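3. Memory configuration and cache behavior of the host computers

The physics and rendering loops were run on two host computers, both assembled from parts that had been in storage since the department's last round of replacements.

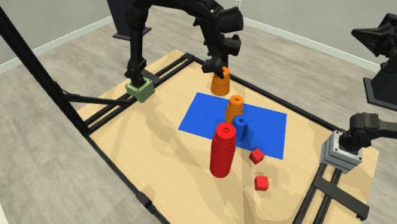

The first host, which we call Girard, uses a board with two memory slots and a small second-level cache soldered next to the processor socket. The second, Nivutlow, uses a later board from the same supplier with four slots and a larger cache on the processor itself. Both boards take the same memory modules, so it was possible to move modules between them and repeat a run with nothing else changed. The boards, power supplies and cases were bought as a lot from Skoretti, and the BIOS version on each was left as delivered.

Earlier work in our group (Fakhoury, internal report) had found that the time taken by one simulation step on Girard varied more than the amount of arithmetic in the step could explain. The report put this down to the operating system scheduler. We had doubts about that reading. The variation stayed when all background services were stopped, and it changed when a memory module was moved from the first slot to the second. Neither observation fits a scheduling problem very well.

3.1 Test program

We wrote a short test program, Clarkinstead, that copies the memory access pattern of the simulation step without doing any of its arithmetic. It reads the state of each body from one array, the contact list from a second, and writes results to a third. The arrays can be placed at chosen offsets from each other. On a direct mapped cache this matters a great deal. Two addresses that differ by a multiple of the cache size compete for the same line, and if the program touches them in turn, each access throws out the data the other one needs. A set associative cache can hold both.

Each run consisted of 4000 steps. The first few steps of a run are slower on both machines while the caches fill, and they were kept in the data, as removing them made no visible difference to the median. Runs were repeated for 19 different offsets between the first and second arrays. The third array was held at a fixed distance from the first throughout. Timing used the processor's own cycle counter, read at the start and end of each step. The cost of reading the counter was measured separately on each host and subtracted.

Write policy was the other setting of interest. The Girard board lets the user choose between write back and write through in its setup menu. Nivutlow does not offer the choice. All runs on Girard were therefore done twice, once with each policy, and the results are reported separately.

3.2 Results

On Girard in write back mode, step time depended strongly on the offset. At the worst offset, the median step took 82 percent longer than at the best one. The slow offsets were those at which the start of the second array mapped to the same cache lines as the start of the first, as expected. Step times within a single run were steady once the cache had filled. The variation seen in the earlier report came from differences between runs, because the memory allocator placed the arrays at different addresses each time the program started.

Write through mode was slower at every offset, and the gap between good and bad offsets was smaller. This is what one would expect if most of the time is spent waiting for writes to reach main memory. We see no reason to use this mode for the simulation workload, though it was useful for separating the two effects.

On Nivutlow the offset made very little difference. A small rise in step time could be seen when all three arrays were placed at the same cache alignment, but it was close to the spread between repeated runs and we do not draw anything from it.

Swapping modules between the slots on Girard changed which addresses the allocator returned – the two modules were of different sizes, and the BIOS mapped them in slot order. With the array addresses fixed by hand, the slot effect went away. The modules themselves were tested on both boards and behaved the same.

3.3 Changes made to the simulator

Following these tests, the array allocation in the simulator was changed so that the body and contact arrays are taken from a single block, with padding between them. The padding is set at compile time for the host. This costs a small amount of memory and needed only a few lines of new code. We also considered storing each body's state and its contact entries side by side in one structure. That would remove the conflict on any cache, but the contact list changes length during a run and the bookkeeping would have been a larger job than the present work allowed.

All timings in Section 4 were taken with the padded layout, on both hosts, with Girard set to write back.

Figure 1. A tabletop layout with two robot arms, rendered in simulation.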